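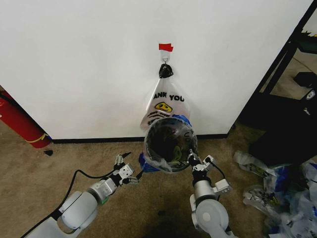
*Bag on a wall hook, Orozco Street shop*

## About Skadow Alterations

Skadow Alterations is a clothing repair and tailoring shop with two locations, one on Orozco Street and one in Lotach. Ataberk Çınar opened the first in March with one sewing machine and a rented steam press. He had worked for eleven years in the costume department of a touring theater before that, mostly on men's coats.

We hem pants, skirts and curtains, replace zippers, take in jackets and reline winter coats. Leather is done in Lotach only. We do not dry clean, and we ask that clothes come in washed.

Last year the two shops took in almost 400 coats for relining, and 176 of those were wool. A full lining usually takes nine days. Plain hems are ready in two. Wedding dresses need a first fitting at least 90 days ahead, more if there is beading.

Our apprentice program is called Luna. It takes two people at a time and pays from the first week. Apprentices start on buttons and hems and move to zippers when their seams hold up. Four of our current staff came through it.

Finished work is kept for 90 days. After that we call once more, then pass it to the clothing closet at the Lotach library.

Orozco Street is at number 602, with the entrance on the side next to the bakery. Walk-ins are fine for hems. Please book ahead for fittings.

Prices last changed 6/11/18.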